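Chapter 9
Whose Rubbish Is It? Household Waste and the Law of Small Penalties 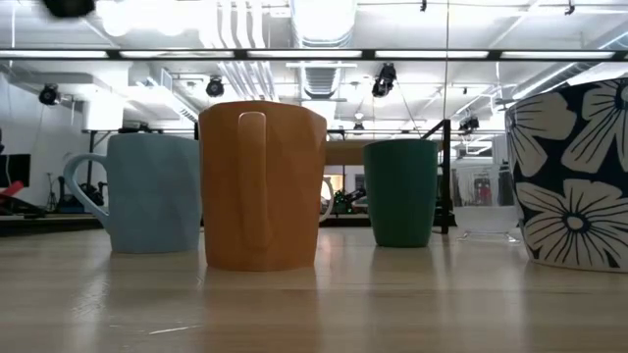 Every local government, sooner or later, has to decide what a household may throw away, in what, and when. The town of Lilden took this decision in the usual manner, by issuing a leaflet. The leaflet divided all human belongings into four streams and left residents to work out the rest. Glass was simple enough, and so was paper. Trouble arrived with the things people keep in kitchen cupboards for years and then suddenly can't stand the sight of. Take an orange mug and a pale blue one, both with faceted sides and perfectly good handles. Are they recyclable? Are they rubble? Lilden's answer was that a mug was "residual," a word that pleased the lawyers and puzzled everyone holding a mug.

This chapter is about rules of that kind, and about what happens when a council attaches money to them. We will follow two neighboring towns, Lilden and Oline, which faced the same problem with the same contractor and went about it very differently.

Lilden fined people. A bag put out on the wrong morning, or containing the wrong stream, cost the household $50. In the first year the town issued 2167 penalty notices, and a good many of them were appealed. Hearing the appeals took up most of February. The notices brought in a fair sum, which was then spent on the staff needed to send out notices.

Oline fined no one. It hired a firm called Urrutia to put a sticker on any bag it wouldn't collect, explaining why, and to leave the bag where it was. The sticker was bright yellow and could be read from across the street – a feature the town described as accidental.

You may already have a favorite. Hold on to it loosely until section 9.3, where we look at roughly 700 bags that went missing from Oline's curbs and turned up in Cluron, a township with no sticker policy and a convenient ditch.

Before you read on, find out the rules where you live. Write down from memory what you believe them to be, then check them against the official version and keep both copies – you will need them for the exercise on notice and fair warning.

9.1 What Counts as Waste

In most local codes an object becomes waste when its owner discards it, intends to discard it, or is required to discard it. The second of these causes most of the arguments.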